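Rarkeston & District Community Board > Home and Garden > Decorating

Thread: Papering the box room, pattern match driving me up the wall

plumline_pat
Started this at the weekend, thought it'd be a quick one. Box room, tiny, one window, chimney breast on the long wall. Bought a big floral from the shop on Vodier Street, the drop repeat is 50 cm and I'm binning nearly half of every roll. Is that normal?? Done three drops and already on the second roll. Walls were lined by the last people and the lining looks sound so left it.

Also the corner by the window is miles out of true. Which way do you go, cut at the corner or wrap it round?

gannet62
Yes normal. Big repeat, big waste. Should say on the label whether it's straight match or offset, if it's offset you cut from two rolls at once, A then B then A. Saves loads.

Corner: wrap a couple of cm round, cut, hang the next one to a fresh plumb line and overlap. Don't wrap the whole width, it'll crease and you'll cry.

plumline_pat
Label says offset. I've been cutting them all from one roll. Brilliant.

Mrs_Tansley
Oh love. We've all done it. Keep the offcuts, they do over the door and under the window sill. Above the door is only a short bit, you'd be surprised what you can get out of scraps.

gannet62
What she said. And number the backs in pencil, with an arrow for up. Florals are murder for going upside down.

deckle
Going to disagree on the overlap in the corner. On a pale paper you see the ridge for ever, specially with light coming in sideways from a window. Double cut it. Overlap, straight edge, fresh blade, one cut through both, peel the bits out. Clean as anything.

gannet62
Double cutting through to the lining paper though? You score the lining, the joint opens up when it dries. Seen it dozens of times. Overlap with a bit of overlap adhesive if it's vinyl and leave well alone.

deckle
Only if you lean on it like you're sawing logs. New blade, light hand. I did the hall and stairs at Plustham Road like that and not one has lifted.

gannet62
How long ago

deckle
August

gannet62
Come back to us after a winter with the heating on.

deckle
It's HAD a winter. Nearly.

Mrs_Tansley
Boys.

plumline_pat
So overlap or not?? I've got paste on the board

Mrs_Tansley
Overlap for a first go. You can always double cut the next room.

rokeya_s
Rokeya Siddiqui here, did most of the papering for the Wendt flats before I packed it in. Both of them are right, depends on the paper. Thin paper, overlap's fine, barely shows. Thick paste-the-wall stuff, double cut but slip a strip of something behind first so you don't mark what's under. Old offcut will do. Pull it out after.

What's more important, where did you start? If you started in the corner that's your trouble. With a big pattern you start in the middle of the wall you look at when you walk in, then work out both ways. Chimney breast in your case. Then whatever goes wrong goes wrong in the corners where nobody's looking.

plumline_pat
Started in the corner by the door. Of course I did.

rokeya_s
Well how many up?

plumline_pat
Three. Four if you count the one that's half off again

rokeya_s
I'd leave them if they're plumb. Box room isn't it. Put the wardrobe there.

tub_of_filler
can I just say I hate big florals in a small room, makes it feel like the walls are coming at you. Plain paint, done in an afternoon, no matching. Tin of white and a decent roller

Mrs_Tansley
Nobody asked though did they. Small room is just the place for it I think. Our downstairs loo is all parrots and everyone loves it.

tub_of_filler
everyone SAYS they love it

fennimore
Sort of with filler on this, not the parrots, but there's a difference between a scattered pattern and one with a strong line in it. Anything with stripes or a trellis shows you every wonky wall you've got. Pat is yours just flowers or has it got a grid?

plumline_pat
Just flowers, sort of leafy, cream behind. Should I be glad?

fennimore
Very.
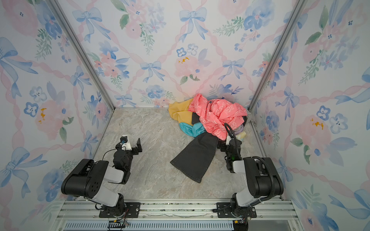 Trellis is the one I'd talk anybody out of for a first go, you've got diagonals running both ways and if your match slips a hair at the top the whole lot looks drunk by the skirting. Corners worse. The eye goes straight down the line. Fiddly ones like this with the pink plaited ribbon making the diamonds, and bows and flowers as well, you'd want every crossing to land bang on and there's three walls of it to get round. Pretty though, I do like the pale blue bows. Just not in a house with walls like mine.

Mrs_Tansley
Ooh I like that. Very nursery.

deckle
Double cut that all day long. You overlap a diamond in a corner and you've got half a diamond missing.

gannet62
You lose a couple of mill. It's a corner. Nobody on earth is stood there with a ruler.

deckle
I am

tub_of_filler
bows. give me strength

rokeya_s
Fennimore's right about diagonals. Trick with a trellis is mark your level line right the way round first, laser if you can borrow one, and match at eye height, not at the ceiling. Ceilings are never level. Let the top and bottom do what they like, nobody sees behind the sofa. Same goes for yours Pat, flowers are more forgiving but still match at eye height.

plumline_pat
Didn't know that. Been matching at the top. Explains the second drop.

Right, update. Took the half-off one down, it tore, binned it. Chimney breast tomorrow from the middle out like Rokeya said. Overlapping in the corner, sorry deckle. Need one more roll and the shop says they've only got a different batch number. Is that a problem?

gannet62
Yes

deckle
Yes

Mrs_Tansley
It can be love. Ring round. Or use the odd batch on a wall by itself, behind the door say, so the two don't meet side by side.

rokeya_s
Window wall for the odd one. Light's behind it so you don't notice the shade. Hold them both up in daylight first, sometimes there's nothing in it at all.

fennimore
I might have half a roll of lining and a seam roller going spare if you want them, I'm up by the library. Send me a message.

plumline_pat
Yes please to the seam roller, been using the back of a spoon. Will mesage you now.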